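Changing and aligning the fingers on the laundry cell

Written by Farhad Ansari for the Pandden workshop pages. Last check of the text: January.

This page explains how we replace the two long fingers on the gripper of the Muklow cell, and how we set them so they pick up soft clothes again. Please read all steps one time before you start. The work is not difficult, but the order is important.

When to do it

We change the fingers every 4000 picks. At 1000 picks we only clean them and look at the edges. If you can feel a notch with your fingernail, do not wait for the number, change them. A notch will pull threads from knitted fabric.

What you need

A 2 mm hex key, a soft cloth, a little isopropyl alcohol, a new pair of fingers and six new screws. The old screws have dried thread glue on them and I don't like to use them a second time.

Step 1. Park and lock

Send the arm to the service position from the Sadeghi panel. Wait until the brakes click, then turn the key to OFF and put it in your pocket. The gripper can still hold some force after power off, so open it by hand with the small wheel at the side.

Step 2. Take off the old fingers

Remove three screws from each finger. Hold the finger while you take out the last one. Wipe the mounting face with alcohol and let it dry.

Step 3. Mount the new pair

Left and right are not the same part. The right one has a channel along its length, the left one is flat with a bevelled inner edge. Put in all the screws loosely, push the finger back against the stop, then tighten the middle screw first.

Step 4. Check the position over real clothing

Switch on again, home the gripper and jog down slowly at the lowest speed over a heap of clothes on the padded surface. Stop when the tips are just above the fabric. They should lean toward each other with a short gap between them. 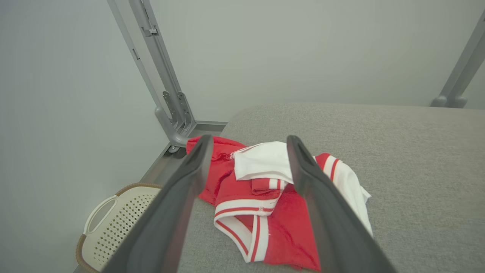
Step 5. Close and lift

Close at low force and lift a few centimetres. Try it on a thick fold and on a thin one. If the cloth slides out on one side only, the finger on that side is probably not fully against its stop, so go back to step 3.

Step 6. Save the offset

On the panel choose Tool, then Offset, then Save. Reset the pick counter too. I forgot this once and the Famitz logger asked for new fingers again on Friday.

Write your initials on the card inside the cabinet door. Old fingers go in the grey bin, also when only one of them is worn.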